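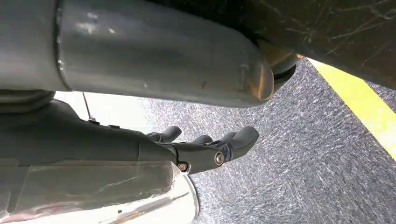
4.2 地毯地面上标识带的磨损与遮挡

室内地面标识带的耐久性研究多以环氧地坪、水磨石和混凝土地面为对象，对地毯地面的讨论较少。在办公与实验混用的建筑中，地毯地面上划线的做法相当普遍：通道边线、家具定位线、临时禁放区都可能直接贴在地毯上，使用期限常常超出最初的设想。地毯与硬质地面的差别首先在于基底本身带有纹理。图3中的地毯为灰色，白、银灰和炭灰色纤维混杂，近看呈密集的斑点；黄色标识带斜向铺设，颜色仍较饱和，但略有褪淡，纤维的纹理已经透到带面上。标识带的一端起自一块深色板面的边缘之下，该板面上有灰尘和细密的浅色划痕。本节围绕这两个现象展开，一是带面在纤维基底上的变化，二是家具边缘对标识带连续性的影响。

4.2.1 调查对象与记录方法

调查在Pranen楼的地毯区域进行，辅以Mocanu楼同类房间的对照观察。两处建筑的地毯均为短圈绒方块毯，铺设时间接近，日常清洁由同一家公司Fetham承担。标识带以黄色为主，另有少量白色和红色，后两种在本节中不作分析。黄色带中大部分为Jasance布基胶带，其余来源不明，记录表中归为“其他”。

记录以段为单位。一段指两个转角之间，或转角与端点之间的连续标识带。凡被家具完全压住的部分不计入段长，只在备注栏中写明压住它的家具种类。部分被遮挡、但移开轻型家具后可以看到的，仍按可见段处理。纳入统计的标识带共100段，其中20段位于房间入口附近，30段与桌、柜或展板底边相邻，其余位于通道和房间中部。

每段记录四项内容：颜色、边缘、贴合和纹理。颜色以未使用的同批胶带为参照，在同一光源下目视比较，分为无变化、略褪、明显褪色三级。边缘记录是否起翘、拉丝或积灰。贴合以指腹轻压带面，判断胶层与绒面之间有无空隙。纹理指绒圈在带面上形成的凹凸，分为不可辨、可辨和清晰三级。对于调查期间被更换的标识带，更换前的记录予以保留，新贴的部分不再补入。

光线条件对颜色判断影响较大。调查初期曾在午后利用自然光记录，靠窗房间内的带面偏暖，同一段在上午和下午得到的等级不一致。此后统一拉上窗帘，使用房间顶灯，并携带一盏照度2,000 lx的手持灯作补充照明，灯头与地面的夹角保持不变。早期的自然光记录全部重做，重做时间安排在Sunday上午，当时房间无人使用，家具位置也较稳定。

4.2.2 带面纹理与褪色

纹理的形成早于褪色。新贴的布基胶带在地毯上较为平整，受到踩踏后，绒圈的顶部逐渐顶入基布，带面出现与绒圈排列方向一致的细小起伏。起伏的凸起处首先受到鞋底摩擦，颜色也从这些位置开始变浅，凹处则保留较深的黄色，并容易存留灰尘。远看时，两者叠加的结果是整条标识带颜色变淡，近看则是浅色点与深色点交错。

这种变化与硬质地面上的磨损有明显区别。硬质地面的标识带多从边缘和接头处开始破损，中部颜色较为均匀，破损部分与完好部分之间界线清楚。地毯上的标识带则是整面渐变，很难指出从哪一处开始失效。现行的更换标准多以破损长度占总长的比例为依据，用于地毯时往往得出“无需更换”的结论，而使用者在访谈中已经反映边线不清楚。

地毯自身的花色对可辨识度也有影响。单色深灰地毯上，略褪的黄色仍与底色保持足够的差异。混色地毯的情况较为复杂，浅色纤维与褪淡后的带面在明度上接近，边线从正上方看尚可，从房间另一端以较低的角度看则容易变得模糊。地毯表面倒绒方向不一，会形成明暗交替的块状区域，标识带穿过亮块时对比下降，穿过暗块时对比又恢复，使用者会产生标识带时断时续的印象。

Jasance布基胶带与“其他”类胶带在纹理一项上没有观察到稳定的差别，在边缘一项上则有区别。前者拉丝较少，后者在入口附近容易出现纤维外露，并粘附毛发和纸屑。由于“其他”类的铺设时间无法确认，这一区别不宜直接归于材料。

4.2.3 家具边缘处的中断

标识带与家具相接的位置是另一类问题。房间初次划线时，家具通常尚未进场，或者只按图纸摆放，标识带按完整的矩形或直线铺设。家具进场后陆续调整，部分标识带被压在柜体、桌脚板或隔板之下，露出的一端看上去像是从家具底下伸出。使用者遇到这种线时有两种理解，一种认为它是家具的定位线，家具应与之对齐；另一种认为它是通道边线，家具越过了它。两种理解在同一房间的使用者中都存在。

悬挑的板面使情况更难判断。标识带在板面投影之内的部分光线较暗，站立时看不见，蹲下后才能确认它继续延伸还是就此结束。清洁人员也很少处理这一区域，吸尘器的吸头高度大于板底净空时，灰尘便留在带面和地毯交界处。板面本身同样容易被忽略，桌面和柜门有固定的擦拭安排，底面和侧棱则没有列入清洁表。深色饰面上的积灰和细划痕在斜向光线下十分明显，平时从上方观察却不易察觉。

移动家具时的拖拽是标识带受损的主要原因之一。带脚轮的家具从标识带上滚过，短期内影响有限；不带脚轮的柜体在地毯上拖动，底边会把标识带推起，形成与拖动方向垂直的褶皱。褶皱一旦形成，按压后胶层仍不能与绒面重新贴合，之后每次吸尘都会使其扩大。与家具底边相邻的各段中，起翘多集中在距底边一掌宽的范围内，离开这一范围后，边缘状况与房间中部接近。

清洁方式也与此有关。Fetham的日常作业为干式吸尘，深度清洗每年安排在February，使用低水量抽洗。清洗人员按要求绕开标识带，但在家具密集处很难做到，带面和紧邻的地毯会一同受潮。Pranen楼有几个房间在清洗后随即恢复家具位置，柜体压在尚未干透的标识带上，再次移开时胶层留在地毯一侧，基布则随柜底被带起。Mocanu楼的做法是清洗后空置一晚，未见同样的记录。

4.2.4 对划线与维护的建议

根据上述观察，地毯区域的划线宜安排在家具位置基本稳定之后。确需提前划线的，可先用窄幅纸质胶带标出位置，试用一段时间后再换为布基胶带。标识带遇到家具时，应在家具边缘外侧留出间隙后收头，并剪成圆角；从家具下方穿过的旧带，应在下一次移动家具时一并揭除。定位线与通道边线若都采用黄色，可在线型上加以区分，定位线只贴四角，通道边线保持连续。

检查时应把带面纹理与褪色作为单独项目，和边缘破损分开记录。目视检查至少包括一个低角度的位置，例如从门口蹲下看向房间深处，以接近使用者推车或搬物时的视线。混色地毯上的标识带，略褪即可列入下次更换清单。家具的底边、侧棱和悬挑板的下缘应补入清洁表，与该处地面同时清理，吸头过高的位置改用扁嘴附件。

旧带揭除后，绒面上残留的胶会很快吸附灰尘，形成比原标识带略宽的深色条痕。Pranen楼的部分房间因此在旧位置上直接覆盖新带，重复覆盖后带面高出地毯，边缘更易被脚轮卷起。本次调查没有对除胶方法进行比较，重复覆盖的段落在统计中仍按最上层记录，其下各层的状况未作检查。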